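2024년 7월 12일 (금)
비상장 지분 평가, 개인 순자산 추정 시트 다시 돌림

오전에 Helau 가문 시트부터. 어제 저녁에 돌린 값이 너무 커서 찜찜했음. 원인 찾음. 지주회사 지분이랑 그 밑의 Fener 부동산 지분을 둘 다 더하고 있었음. 이중 계산. 지주 쪽 평가액에 이미 들어가 있는 건데 시트가 따로 한 줄 더 잡음. 수식 고치고 다시 돌리니 상단 숫자가 확 내려감. 지난주에 공유한 표는 쓰지 말 것. 파일명 뒤에 "구"라고 붙여 놨음.

등기 대조. 전체 203건 중에 소유자 명의가 법인인 것만 먼저 봄. 주소 표기가 제각각이라 자동 매칭 거의 안 됨. 동 이름 바뀐 데가 있고 지번이랑 도로명 섞여 있음. 손으로 맞춘 것은 노란색, 못 맞춘 건 회색. 못 맞춘 게 29건 남음. 월요일로 넘김.

상속분 처리. 제일 골치. 부친 사망 뒤 유산이 아직 분할 전인 경우 누구 몫으로 넣을지. 지금까지는 장남한테 몰아 놨는데 근거가 기사 한 줄밖에 없음. 기사도 서로 베낀 거라 출처는 결국 하나. 일단 이렇게:
- 유언장이나 법원 기록 있으면 그대로
- 없으면 "미분할"로 따로 한 줄, 개인 합계에는 안 넣음
- 본인이 부인한 건 비고에 적되 값은 안 바꿈

이렇게 하면 순위가 꽤 흔들림. 어쩔수 없음. 순위보다 범위로 내자는 쪽으로 나는 기울어 있음.

재단 자산. Chrysikopoulos 재단은 개인 재산에서 뺌. 이사회에 가족이 앉아 있어도 마음대로 못 꺼내 쓰는 돈. 다만 재단이 가족 회사에 빌려준 돈은? 대여금 잔액 900만 정도인데 이자를 받은 기록이 안 보임. 따로 메모. 공시 원문 스캔본이 흐려서 각주 숫자를 못 읽겠음, 원본 신청해야 됨.
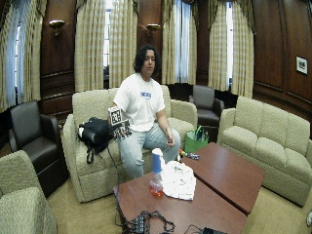
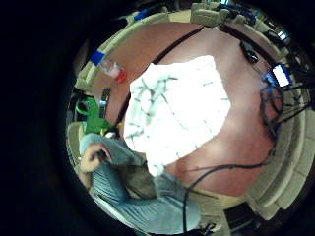

재단을 통째로 빼는 건 너무 후하다는 의견이 점심 직후에 들어옴. 가족이 이사 과반이고 건물도 가족이 쓰고 있으면 사실상 개인 재산 아니냐, 최소한 사용 이익만큼은 얹어야 한다는 얘기. 그리고 독자는 재단이랑 개인을 구분해서 읽지 않으니까 뺄 거면 표 바로 밑에 크게 써야 한다고. 앞부분은 반쯤만 동의. 사용 이익을 얹으려면 임대료 시세가 있어야 하는데 그 건물은 비교할 만한 거래가 없음. 뒷부분은 맞는 말. 각주 말고 표 밑 본문 글씨로 넣기로.

오후. 할인율 건드려 봄. 비상장 할인 기본값으로 돌린 것, 할인 없이 돌린 것, 세게 잡은 것 비교. 생각보다 차이가 큼. Bradbridge 쪽은 매출 대부분이 한 거래처에서 나오니까 세게 잡는 게 맞는 듯. Fener는 땅이라서 할인보다 감정가 시점이 더 문제. 감정서가 오래됐음. 그 사이 그 동네 땅값 오른 걸 반영하면 값이 또 튐. 공시지가로 보정할지, 최근 실거래로 할지 아직 못 정함.

몬테카를로 4,000회로 돌림. 더 늘려 봤자 중앙값 거의 안 움직이고 시간만 먹음. 난수 시드 고정 안 해 놓고 돌렸다가 다시 돌림. 시드는 설정 시트 맨 윗줄에 적어 둠, 지우지 말기.

환율. 기준일 통일 안 돼 있었음!! 어떤 줄은 월말, 어떤 줄은 기사 나온 날. 전부 월말로 통일. 달러로 적힌 기사 값을 현지 통화로 바꿨다가 다시 달러로 바꾼 줄도 있어서 원래 값이랑 안 맞음. 원 통화 열을 새로 만들었음. 앞으로 입력은 원 통화로만 하고 환산은 수식으로.

부채. 아직 손 못 댐. 담보 설정액은 실제 빚이 아니라 한도라서 그대로 빼면 안 되는데 지금 시트는 그대로 빼고 있음. Helau 시트에 특히 영향 큼. 잔액 알 수 있는 건 잔액, 모르면 상하한 두 값으로.

부인 연락 온 것. 한 집안 대리인이 메일로 금액 전체가 사실무근이라고만 씀. 어느 항목이 틀렸는지 되물어 둠. 답 오면 비고란에 날짜랑 같이 적을것.

월요일 할 일
회색으로 남은 등기 건 마무리, 등기소 열람 신청
담보 설정액 수식 교체
Chrysikopoulos 공시 원본 신청, 대여금 이자 확인
Fener 보정 기준 결정 (실거래 자료 먼저 받아 보고)
표 밑에 들어갈 재단 제외 문구 초안
구 파일 공유 폴더에서 내리기

백업은 퇴근 전에 함. 수식 바꾼 셀은 변경 기록 시트에 적어 뒀는데 환율 쪽은 아직 덜 적음.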